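Seit April betreue ich hier die zweiarmige Zelle, die Werkzeug an die Lochwand räumen soll. Riquelme nennt sie "wartungsarm". Ich sammle mal, was das im Alltag heißt. 1/9

Aufgabe laut Pflichtenheft: Zangen, Schraubendreher, Klebeband, alles an seinen Platz. Klingt nach einem Nachmittag Einrichten. Im Protokoll stehen inzwischen 565 Einträge, und die wenigsten davon sind erfreulich. 2/9

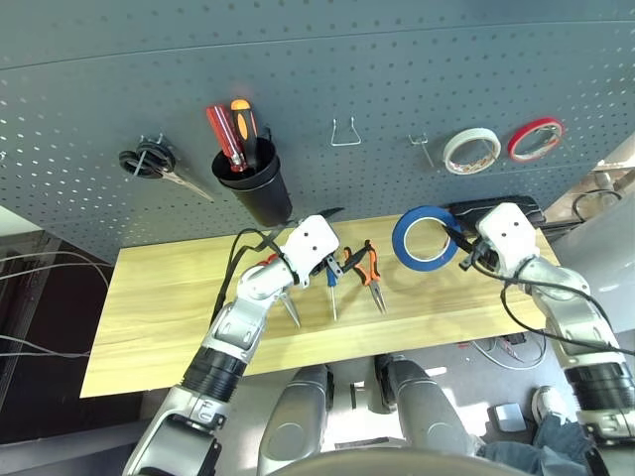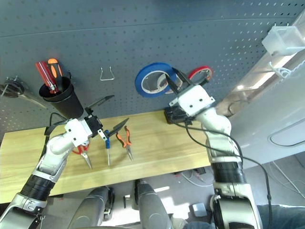 Lochwand, heller Tisch, Handwerkzeug, zwei weiße Greifer. 3/9

Größter Posten bei der Pflege: Kabel. Die Leitung zum Greifer braucht eine Schlaufe, sonst zieht sie beim Drehen am Stecker. Ist die Schlaufe zu groß, hakt sie irgendwo ein. Ceston liefert dazu eine Zeichnung ohne ein einziges Maß. Danke dafür. 4/9

Dann der Nullpunkt. Nach jedem Abschalten fahre ich beide Handgelenke von Hand auf die Markierung und lasse neu einmessen. Dauert 38 Minuten, wenn nichts dazwischenkommt. Im Prospekt: "automatische Referenzierung". Automatisch ist daran der Piepton. 5/9

Haken an der Lochwand sind auch so ein Thema. Die haben Spiel. Wer einmal mit dem Ellbogen drankommt, verschiebt die Aufnahmeposition, und der Greifer fährt brav dorthin, wo der Haken vorher war. Ich klemme sie jetzt fest und prüfe vor Schichtbeginn mit der Hand nach. 6/9

Evelien Declercq von Huvel meinte dazu, man müsse die Software "nur besser anlernen". Kann sein. Ein wackelnder Haken bleibt trotzdem ein wackelnder Haken -- den hätte ich gern zuerst weg. 7/9

Fingerbacken: laut Drindirel alle 2 Monate tauschen. Ich schaue lieber jede Woche drauf. Glatte Griffe rutschen zuerst, Kleberreste vom Band machen es erst besser und dann deutlich schlimmer. Isopropanol, fusselfreies Tuch, fertig. 8/9

Ob sich das Ding rechnet? Mit meinen Stunden drin: bisher nein. Mich stört gar nicht mal die Technik, die Arme laufen ordentlich. Mich stört, dass Einrichten und Nachstellen in keiner Kalkulation auftauchen. Nächste Woche kommen neue Haken -- ich berichte, erwarte aber wenig. 9/9

Weitere Beiträge
Schleppkette oder Schlaufe? Beides nervt
Was "plug and play" bei Ceston bedeutet
Drehmomentschlüssel verliehen, nie wiedergesehen
Referenzfahrt um sechs Uhr früh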